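Filed under: Procurement and Capital Planning

Forsyth Food Services – equipment planning thread, Tue 24 August. The following posts set out where we stand on the two-arm produce handling cell proposed for the Bratside kitchen, what it is expected to cost, and what remains undecided. (1/16)

The capital request was lodged in July. It covers one cell with two arms and two multi-fingered hands, installed at the fruit and vegetable bench. It does not cover conveyors, cold storage or any change to the dishwashing area. (2/16)

Our approved ceiling for the current financial year is $76,000, inclusive of freight, installation and operator training. Any proposal above that figure will be held over to the next budget round. (3/16)

Before hardware is ordered, we have allocated 533 hours of simulation time under the Irau planning program. Simulated work is charged against the program and will not reduce the capital allowance. (4/16)

The simulated bench uses a marble surface, an oval tray with a brass-coloured rail, and a woven placemat as the second location. Produce is of mixed shape, as our kitchens handle it. (5/16)
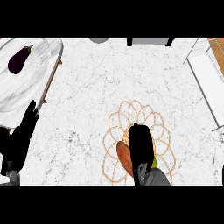

Simulated bench, overhead view: eggplant on the tray, right gripper over the placemat.

The choice of hand is the largest single variable in the budget. Grudance has quoted for a simple two-finger gripper and for a multi-fingered hand. The difference in price is considerable, and the multi-fingered option also carries a higher annual service charge. (6/16)

Staff at Bratside asked whether the cheaper gripper would suffice. For boxed goods it may. For loose produce of uneven shape, our preference at this stage is the multi-fingered hand, subject to the results of the Irau work. (7/16)

Bench layout also has a bearing on cost. A tray with a raised rail requires the arm to approach from above, and this affects the reach we need to specify. Longer arms attract a higher price and a heavier mounting plate. (8/16)

Kitchens are asked to measure the clear distance between their bench and the nearest cabinet or shelving before submitting a site form. Forms without this measurement will be returned. (9/16) 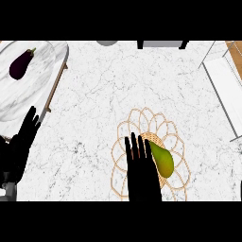
Same simulated bench: right hand at the pear on the woven placemat, left hand beside the tray.

Overhead views are being used to review spacing between the two hands and the items on the bench. They are of limited use in judging height, and side views have been requested from the Irau team for the next report. (10/16)

On maintenance: the quotation includes 12 months of parts and labour. We have asked Grudance to price a second year separately, so that it may be carried in the operating budget – not the capital one. (11/16)

On consumables: finger coverings are treated as a recurring cost. Food-contact requirements will determine the replacement interval. Until this is settled, kitchens should not enter an estimate of their own on the planning sheet. (12/16)

On staffing: no positions are being removed from the Bratside roster under this proposal. Training hours will be paid at the ordinary rate and have been included in the ceiling given in post 3. (13/16)

Leasing was considered. The terms offered did not allow the hands to be exchanged part-way through the agreement, and the proposal has accordingly proceeded on the basis of outright purchase. We remain open to revised terms. (14/16)

Outstanding items are the side-view report, the second-year service price, confirmation of the power supply at the Bratside bench, and a decision on whether the mounting plate can be fixed without replacing the existing benchtop. The last of these could alter the total materially. (15/16)

Site managers who wish to be considered for a later installation should submit a completed form through the usual procurement inbox, with bench dimensions in millimetres and a list of the produce handled each week. Questions about the quotation itself should go to the same address and not to the supplier. (16/16)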